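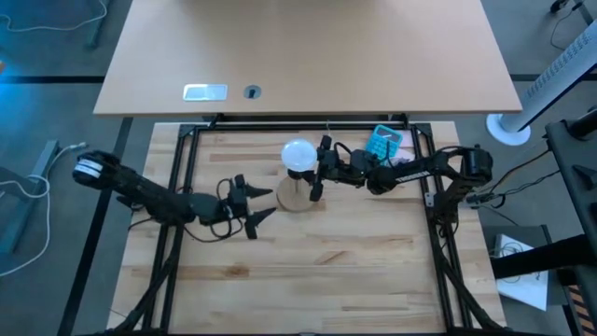 Skukness add spring dates and a second vocal album

Vocal group Skukness have finished recording their second album and will sing a short run of shows to go with it. The record is called Jesmont, after the street where the group rehearsed for its first two years, and it has 12 tracks. All of them are sung without instruments, apart from a hand drum on the closing song.

The group announced the album in its mailing on 2021-05-28. Members of the list got one full track the same morning, a slow arrangement of a traditional rowing song. The rest will be released together, with no further singles planned.

Recording took longer than the first album did. The singers worked in separate rooms through most of the winter, each one singing to a guide track, and the parts were put together later. In April they were able to meet in one room again, and they decided to throw out four of the finished songs and record them from scratch as a group. Those are the songs that open the second half of the album. The difference is easy to hear. The breaths line up, and the endings are less tidy than on the tracks made at a distance.

The arrangements are thicker this time. The first album kept mostly to four parts, with the melody on top. On Jesmont the tune moves around, and in two songs the basses carry it from start to finish while the upper voices hold long notes. There is one spoken passage, on "Harbor Rules," that some listeners will want to skip after the first time.

Those who bought the first album for the holiday songs should know that there are none here. The group says a winter set is still something it wants to do, but it has no date for one.

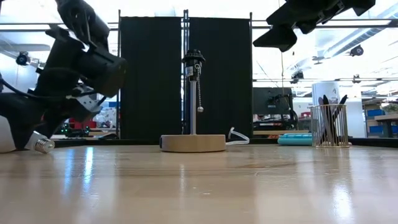
The shows

All of the concerts will be at the Bonard, the former picture house on the east side that reopened as a music room. The Bonard holds 2,460 when every seat is in use. For these shows only the floor and the front of the balcony will be sold, and seats will be set in pairs with space between them.

Each concert runs 70 minutes with no intermission. The bar will be closed. Doors open one hour before the music starts, and latecomers will be let in after the third song.

The opening act for every date is Yu, a duo who sing close harmony over a small pump organ. Their set was well received at last year's online festival, where they sang from a kitchen. They have a short record of their own coming later in the year and will sing most of it.

Skukness will sing the new album in order, then a few older songs chosen on the night. Requests can be left in the box in the lobby. The group has said in the past that it reads all of them and uses two or three.

Tickets and subscriber seats

Newsletter subscribers can buy up to 4 tickets each before general sale opens. The code is in the email that came with this issue, and it works once per account. Enter it on the seat map page and not at checkout, where the box is for gift cards only. Several readers lost their place that way during the last presale.

If you hold tickets from the canceled concerts, they are still good. The box office will move you to a new date of your choice, as long as you write before general sale opens. Include your order number and the date you would like. Refunds are also available and go back to the card you used.

There are no printed tickets. Show the one on your phone or give your last name at the side window. Seats for wheelchair users are on the floor at the left and right aisles, and a companion seat is held next to each. These have to be booked by email, as the seat map does not show them.

Getting the record

Jesmont will be sold as a CD and as a download. A vinyl pressing is planned, but the plant has given no delivery date and the group is not taking orders for it yet. Copies of the CD will be on sale in the lobby at all of the shows, along with the sheet music for three of the songs. The sheet music is arranged for five voices and comes with permission for school and community choirs to perform it without a fee.

Choir directors who want the parts sooner can ask for them by email. Please say how many singers you have and whether you need the lower transposition of the rowing song.

Home | News | Concerts | Choirs | Past issues | Subscribe

Contact the newsletter | Copyright 2021. All rights reserved. | Back to top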